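How to clean a vented detangling brush (and the cup it lives in)

Posted in: Bathroom, Quick Jobs
Comments: 38

Quick one today. Got two long-haired people in this house and one brush that gets used by both, so it gets gross fast. Vented brushes, the kind with the open loops on the back, are way easier to clean than a padded paddle brush. No cushion for water to get stuck in. Still takes a bit of doing.

What you need

A comb with a pointy tail, or a wooden skewer
Small scissors (nail scissors are fine)
An old toothbrush, soft
Shampoo. Cheap stuff. I used the end of a bottle of Tanudar, anything clear works
A bowl or the sink
A towel

Skip the bleach. Skip boiling water too, it can warp the plastic and then the loops never sit right again. Ask me how I know.

Step 1. Get the hair out

Do this dry. Wet hair clumps and wraps tighter.

Slide the tail of the comb under the hair, down near the base of the bristles, and lift. Start at the handle end and work up toward the top. If you've got a thick mat, snip it down the middle first, then pull each half out sideways. Go easy with the scissors, bristles don't grow back.

Then flip it over. Hair winds around the loops from behind and most people never look there. Run the skewer along the inside of each curve. The tight little bend in the middle is the worst spot, always something in it.

Step 2. Soak

Warm water, a squirt of shampoo, swish it around. Brush goes in head down. Ten minutes. If you use a lot of dry shampoo or leave-in, do twenty, that stuff turns into gray paste and needs the extra time.

All-plastic brush, you can put the whole thing under. Wood handle or a padded back, keep those out of the water and just dip the bristles.

Step 3. Scrub

Toothbrush, small circles, in between the rows. Then from the back, poking through the gaps. This is where a vented head pays off, you can get at the bristle bases from both sides.

Do the handle too. Hand cream, hairspray, whatever. A matte handle hangs on to it more than a shiny one. Also check right where the neck meets the head, gunk collects in that dip.

Still sticky? A dab of dish soap straight on the spot, rub with your thumb, rinse.

Step 4. Rinse and dry

Rinse under the tap, bristles down, until the water runs clear. Shake it hard over the tub. Lay it on the towel bristles down and leave it. Couple of hours usually, longer if the bathroom's steamy.

Don't blast it with the hair dryer on hot. Cool setting is ok if your in a rush.

Step 5. Now the cup

If the brush lives in a cup, wash the cup. No point putting a clean brush back in a dusty one. There's always fluff and a bobby pin or two at the bottom.

Dish soap, warm water, a sponge. For a fancy-shaped cup with ridges or rings, use the same toothbrush in the grooves, dust sits in there. If there's anything printed on the outside go light, no scrubby side of the sponge. Same for beaks, ears, any little stick-on looking bits. Dry the inside properly befroe anything goes back in.

How often

Hair out: once a week. More if you shed like I do.
Full wash: every 2 weeks with product, once a month without.
Cup: whenever you do the full wash.

Replace the brush when bristle tips are missing or it starts to scratch. A cracked loop is also a goodbye, the edge catches hair.

Got a different kind? The round brush version is over on the Hebden page, and the boar bristle one is coming in December if I get to it.
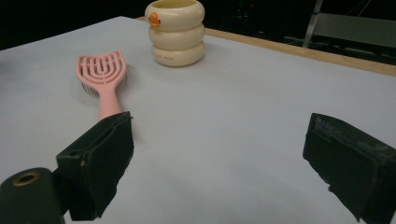
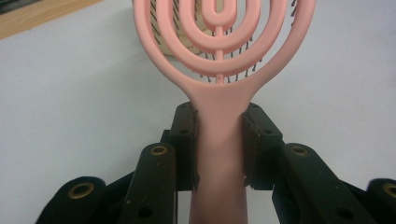
Pink vented brush in both shots. The duck-beak cup is in the first one, bristles show through the gaps in the second.

Saved by 71 readers. Filed under: brushes, combs, bathroom, ten minute jobs

Next: getting soap scum off a shower caddy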